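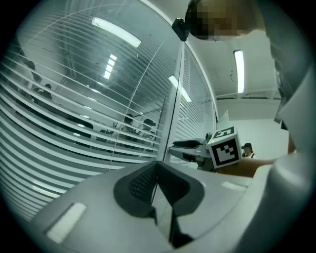
Gripper fingers and marker cube beside a glass partition.

PRESS RELEASE
14/03/2022

Clustow Releases Clusto 2, a Reading Log and Tag Index for Book Blogs

Clustow today released Clusto 2, the second major version of its reading log software for people who write about books online. The new version adds a shared tag index, a revised import tool and support for question-and-answer posts, known among book bloggers as tags.

Clusto runs alongside an existing blog. It stores a record for each book a blogger has read, is reading or has set aside, and links that record to every post in which the book is mentioned. The previous version held the title, author, edition, start date and finish date. Clusto 2 adds fields for format, source (bought, borrowed, review copy), reread status and the page at which a book was abandoned.

Tag posts

A tag post consists of a fixed set of questions that bloggers answer and pass on to others. Copies circulate for years, and the wording changes along the way. Questions are dropped, the original author's credit is lost, and two posts with the same title may share only half their content.

The Clusto 2 tag index holds 700 question sets. Each entry lists the earliest version Clustow was able to locate, the blog on which it appeared where that could be established, and any later variants. A blogger selects a set, and Clusto creates a draft post with the questions in place and the credit line filled in. Answers that name a book are matched against the blogger's own log, and the cover, author and earlier review are attached if the blogger wants them.

"The index began as a spreadsheet of question sets with missing credits," said Akihiko Sakamoto, product lead at Clustow. "Most of the work was in comparing variants. Two sets with one changed question are stored as one entry with a variant. Two sets with the same name and different questions are stored separately. Users can dispute either decision from the entry page."

Entries without a confirmed origin are marked "source unknown." Corrections may be submitted by any reader, with or without a Clusto account, and require a link to a dated post.

Import and export

The import tool accepts comma-separated files and the standard export formats of common blog platforms. It reads existing review posts, proposes a book record for each, and holds the proposals in a queue until the blogger accepts or rejects them. No record is published automatically. Posts that cover more than one book, such as monthly wrap-ups, are split into separate proposals that point back to the same post.

All records can be exported at any time, on free and paid plans alike. Export files include private notes only when that option is selected.
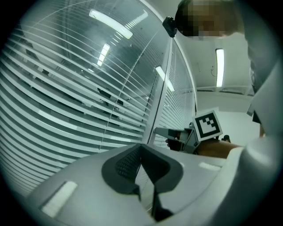
Hand-held gripper with a printed marker tag.

Edition data

Edition and cover data in Clusto 2 are supplied by Lambrakis, a bibliographic data firm. Where an edition is not listed, users may add it by hand. Hand-entered editions remain private to the account until they have been checked. The theme set included with the release was drawn by the design studio Waneck and covers post layout, the sidebar reading list and the year-end summary page. Themes can be edited or switched off.

Changes for existing users

Logs created in the first version will be converted the next time the account holder signs in. Star ratings, including half stars, are carried over unchanged. Shelf names longer than 100 characters will be shortened, with the full name kept in the shelf description. The old sidebar widget will continue to work until October, after which blogs still using it will show a plain text list.

Availability

Clusto 2 is available now from the Clustow website. The free plan covers 100 book records and full use of the tag index. The paid plan removes the record limit and adds scheduled posts and custom fields. Existing paid accounts move to the new version at their current rate.

About Clustow

Clustow develops publishing and record-keeping software for independent bloggers. Its products include the Clusto reading log and its tag index.

Press contact: Akihiko Sakamoto, Clustow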